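Sorting the shelf: odd shapes

I have been working through the shelf in the spare room since October, and the flat stuff is finished. Books, boxes and picture frames all store the same way: square corners, known depth, stack to the lip. What remains is the group I log as "irregular," meaning anything with a curved outline or a hole through it.

My rule for these is simple. Each piece gets its own slot, 4 inches wider than the piece at its widest point, with a plain white divider behind it. White makes the outline easy to read from the doorway, and I can check for chips without picking anything up. Felt on the bottom, nothing on the sides.

The tan piece with the loop took the longest. Radek Hubáček thinks it should lie flat. I disagree. Laid down, the load goes onto the curve, and a curve is a poor bearing surface.

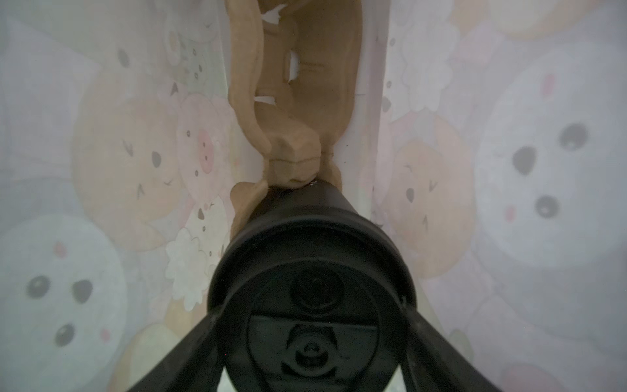 The tan piece, with the loop at the top and the two small openings.

Measuring it was slow. Calipers work on the squared block low in the middle and nowhere else. For the loop I used a strip of paper, marked with a pencil and read off against a ruler. I took each reading twice and kept the larger one. The openings matter only for dusting: a cotton swab for the slot, and a soft brush trimmed to about 7 mm for the smaller gap.

The pastel animal print stays up for now. I would have picked a solid color, but it hangs straight and it keeps dust off the next shelf over.

Dividers are from Vrabec, cut to size. They arrived slightly long, so I sanded the ends with 100 grit and wiped them down before fitting.

Next are the two bowls Kamonchanok Klinhom left with me. Neither sits level, so they will need cork shims under the felt.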